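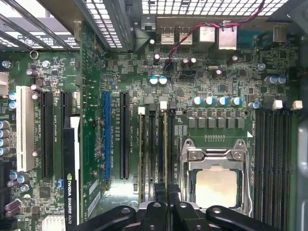

Quadro K420 in its slot, with the memory slots and processor socket alongside.

An office workstation retired after six years usually has more life in it than its owner assumes. Nayara Trindade strips and regrades them for Haslam, a refurbisher that handled 1,578 towers last year. Most were sound once the memory and drive had been tested.

Her first step is to lay the case on its side and take the panel off. With the board facing up, modules come out vertically and a dropped screw stays where it can be found.

Memory is checked early. Each slot has a latch at the end, and a module that looks seated can still be sitting a millimetre high on one side. Trindade puts almost 24 per cent of no-boot returns down to this fault. 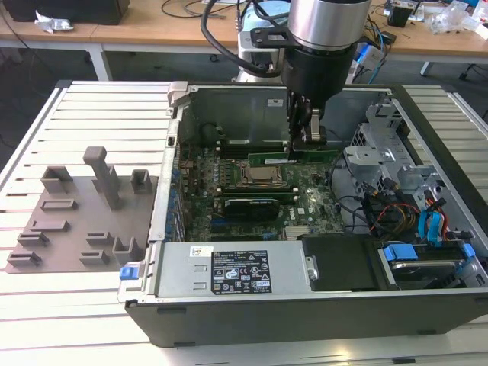
Green memory module above the processor, drive cage and cabling at right.

Cables are the slower job. Older towers carry supply leads in red, yellow, black and orange, and they tend to be draped over the drive cage. Trindade labels the SATA leads before unplugging anything — two minutes that save a good deal of tracing later.

Hard drives held in plastic rails need no tools. The rails are kept with the case, as replacements seldom match in colour or fit. 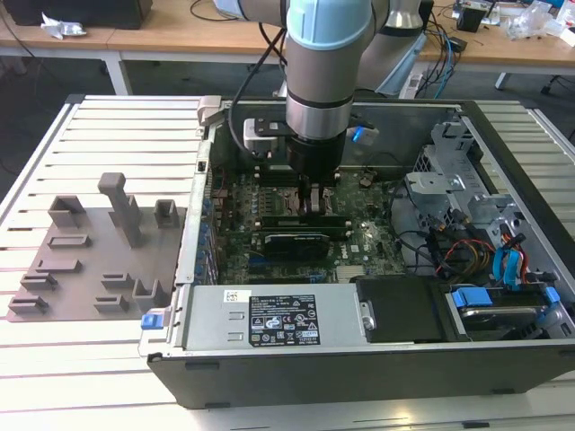
Grading the power supply

Read the rating label before ordering a graphics card.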